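Petrauskas: a labeled set of home listing descriptions

README, version 3

Petrauskas is a collection of 1,080 short descriptions of apartments and small houses for rent or sale, each one broken into sentences and labeled for how much checkable information it contains. It was put together to answer a fairly grumpy question: when a listing says "updated," "spacious" or "steps from everything," is the reader being told anything at all? Having read the lot, I have my doubts. I also have doubts about the labels, and those are set out further down.

The name is the street where the first listing was. It doesn't stand for anything, so please stop asking what the letters mean.

What is in the box

listings.csv has one row per description, with an ID, the text, and whether the place was offered for rent or for sale.
sentences.csv has one row per sentence, with the listing ID and the sentence's position in the text.
labels.csv has the label or labels for each sentence and the initials of whoever assigned them.
disagreements.csv has the listings where two readers could not settle on an answer.
holdout.txt has the IDs of 100 listings we ask you to leave alone until you are done tuning.

Text is UTF-8. Line breaks inside a description were replaced with a single space. Exclamation marks were kept, since somebody always wants to count them.

Labels

Every sentence gets one of four labels.

CHECK: a visitor could confirm or deny it on one visit. "Two bedrooms, one bath." "Gas stove."
PARTLY: something checkable is buried in there, padded with things that aren't. "Gorgeous oversized closet in the hall."
MOOD: no visit would settle it. "A true retreat."
LEGAL: boilerplate about deposits, pets, equal housing and so on.

Earlier versions had a fifth label, LIE. It was dropped because labelers worked only from text and had no business using it. A few people have asked for it back. They can visit the apartments themselves.
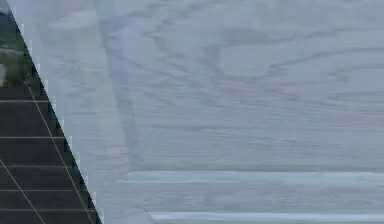 Material words gave us more trouble than any other group. "Wood" in a listing can mean the thing itself, a color, or a pattern that someone in a hurry took for the thing itself, and the labelers were told to mark the sentence CHECK in every case, which I now think was generous. Take a tabletop with swirling, looping grain on it, oak-like or ash-like, in a pale gray-blue. Does "wood finish" describe that? Would "oak look"? A visitor can confirm that there is grain and that it swirls, and still go home with no idea what the table is made of. Sentences of this type carry the extra flag material=1, and if I were you I would run everything twice, once with them and once without.

Where the text came from

The descriptions were sent in by people who had written them: small landlords, sellers without an agent, and the staff of two letting offices in Paltdale and Inach. All of them agreed to have the text shared. Street addresses, phone numbers and prices were removed by hand.

This is a lopsided sample and there is no use pretending otherwise. People willing to hand over their listing copy are likely prouder of it than most. Large agencies are missing. So is anything from a town with serious competition for apartments, where I would expect the writing to be lazier. If you see a paper claiming this set shows what "the housing market" says about itself, be suspicious of that paper.

How the labeling was done

Of the full set, 700 listings were read by two people working separately. The rest were read by one. The two readers disagreed on at least one sentence in 169 of the 700 and talked it over; where talking did no good, both labels were kept and the listing went into disagreements.csv.

I have seen this kind of process written up as proof of quality. It proves that two people who had the same instructions often did the same thing. The instructions could be wrong, and on one point I am fairly sure they were: size words. "Large bathroom" was marked PARTLY because there is a bathroom and one can go and look at it. By that reasoning "magical bathroom" is PARTLY too, and in fact it is, in a couple of rows.

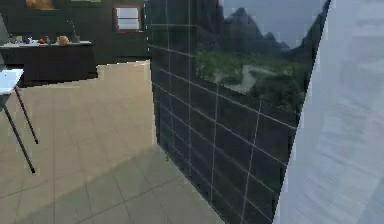
Hiwot Ejigu objects to the paragraph about size words and asked for the objection to go on record. Her point is that "large" has a floor under it: a landlord who uses it for a room where the door hits the sink will hear complaints, while "magical" costs nothing to say. She would split PARTLY in two. I would want to see some of those complaints first. Still, it's a fair point, and anyone who relabels the set along those lines is welcome to send us the result.

Known problems

The sentence splitter trips on "sq. ft." and on "w/d." Most of the broken rows were repaired by hand. Some surely weren't.

Duplicates were removed only when the text matched exactly. Letting offices reuse their favorite openings, so you will meet "Welcome home" more often than you'd like.

The rent/sale column was filled in by the people who sent the text. Rent-to-own places could have gone either way.

Tile, for some reason, draws adjectives like nothing else in the set. "Sleek," "modern," "spa-like" and "designer" all turn up beside it, and color hardly ever does — though color is the one thing a reader could use. "Dark tile, white grout" would be a CHECK sentence in four words.

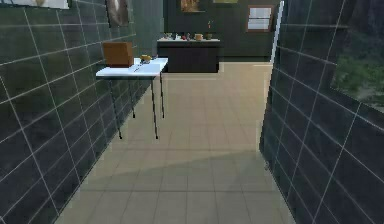
Uses we would accept

Teaching. The set is small enough to read in a weekend, and students argue about it nicely.

Checking a text tool that claims to spot vague language. Use the holdout, report the flagged material rows on their own line, and say which of the two labels you took where they differ.

Uses we would not

Scoring real listings, or the people who write them. A tool called Starumard did this with version 1 and gave plain, badly spelled listings low marks for "clarity" even when every sentence in them was CHECK. We asked for the reference to Petrauskas to be taken down, and it was.

Anything that predicts price. There are no prices in here.

Guessing whether a home is good. One of the most useful descriptions in the whole set says the floors are brown, the hall is narrow and the bathroom door swings into the next room. I wouldn't rent the place on that, but I'd know what I was going to see.
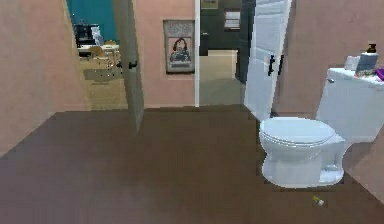 Changes since version 2

LIE removed, as above.
Material flag added.
Typos in the original texts restored. Someone had helpfully fixed them.
Holdout IDs redrawn in January, because the old ones were nearly all from Inach.

Contact

Remedios Barredo looks after the files and reads the mail on Friday. Include the listing ID and the sentence number. Messages that say only "some labels seem off" will be agreed with and then left where they are.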